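Print this page | E-mail this entry
Filed under: Notebook > Data gathering > Bottle and fridge

Wed 20 January

Bustcombe room, bottle and fridge set. Really pleased with how this one is shaping up! We want the system to learn the whole business from our examples, including the bits where it has nothing in its hand and has to work out where to face, so I'm keeping the desk views in (the Zandberg set threw those away and I think it suffered).

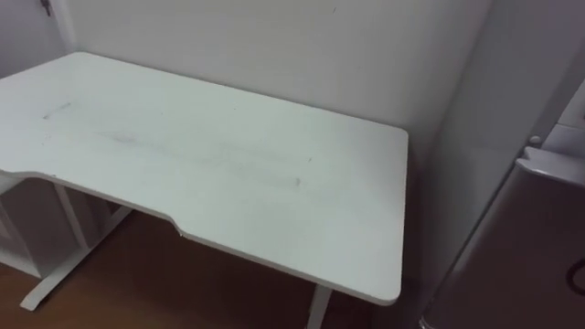
Wickramasinghe would like the idle stretches marked as idle, or the learner will decide that waiting is part of the job. Fair point. I'll add a tag for it tonight.

Target is 4000 examples by June. We stand at 1517, and the newer ones are so much smoother than the first lot. Slow, even arm movement seems to matter more than I'd have guessed.
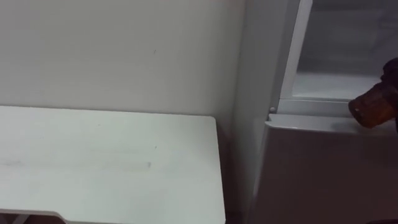 Head view, gripper just above the ledge.

Bottle height is the fun part. Reaching at shoulder level means a small error at the shoulder becomes a big one at the fingers, and I want plenty of variety in where the hand closes.
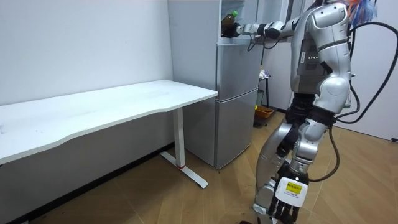 Same goes for the angle of approach. I've set out 9 starting stances and we do three goes from each before changing anything else. Broltness used a single stance and their system was lost as soon as the robot stood a step to the left.

Still to sort: the clocks on the head and side views need matching before the next batch.
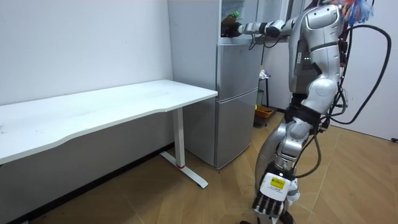 Once the clocks agree I'll run a short trial training on what we've got. Can't wait to see it. Copy the stance list to the shared folder first.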